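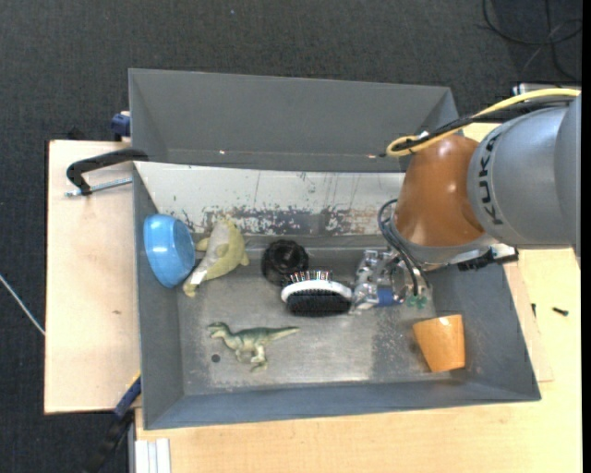

Gonurari is a small tour company that runs escorted coach and walking holidays for groups of up to 16 people. Tanko Ibrahim and Femi Ogbonna started it after several years of driving and guiding for larger operators, and both still lead trips. Our office is on the second floor of the old Bumo building, next to the bus station. Bags travel in the hold of the coach and should be soft-sided where possible. Hard cases are fine, but please tie something bright to the handle, as bright as the yellow cable on that robot arm, so that the driver can pick yours out at the hotel door.

## What we do

We offer 5 tours, and each one runs several times between April and October. Four are coach tours with a single hotel base, so you unpack once. The fifth is a walking week with two hotels and a luggage transfer in the middle. Last season 281 people traveled with us, and many of them had been before.

Every price includes the coach, the hotel, breakfast and evening meals, and entry to the places named in the itinerary. Lunch is not included. We stop somewhere with a choice of cafes, and people tend to go off in twos and threes.

## The people

**Tanko Ibrahim** plans the routes and drives most of the spring departures. He prefers back roads to highways, and the day lengths on our itineraries allow for that.

**Femi Ogbonna** handles bookings, hotels and ferries. If you call before noon you will most likely speak to her. She also guides the walking week and two of the fall departures.

For the busiest months we hire extra drivers through Finunex, and we ask for the same drivers each year. Our coaches come from Štěpánek — a family firm that also services them between tours.

## Hotels

We use small and mid-sized hotels, usually in towns where you can walk out after dinner and find something open. One of us stays in each hotel before it goes on the list. Rooms on the ground floor are limited, and so are single rooms, so please mention either one when you first get in touch. Two of our hotels have no elevator. The tour pages say which ones.

## Booking

A deposit holds your seat, and the balance is due eight weeks before departure. You can pay by card or bank transfer. Seats on the coach are given out in the order bookings come in, and we do not charge extra for the front rows.

If a tour has fewer than eight people we may move you to another date or return your money in full — your choice. We make that decision at least six weeks ahead.

The office is open from 9 a.m. to 4 p.m. To reach us by phone, call the main number and dial extension 1451 for bookings. Messages left after hours are answered the next working day.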